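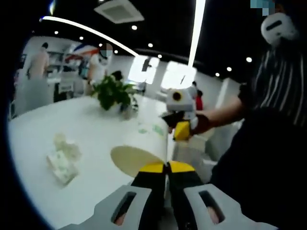
The big white table, with the potted plant.

Zesomari is looking for people to join a tea tasting panel in September. Sessions last 70 minutes and start at 5 p.m. You will try plain black and green teas and fill in a short form after each one. No experience needed — just a working nose. Please skip coffee and perfume beforehand. 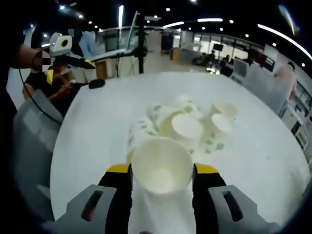
Paper cups on the white table.

Panel contact: Unathi Mokgethi,
Panel Coordinator

Tea is served in paper cups, and water is provided. We have room for about 82 people. Tell us about any allergies when you apply. To sign up, write to the panel desk at Zesomari, Gurmont building, with your name and a phone number.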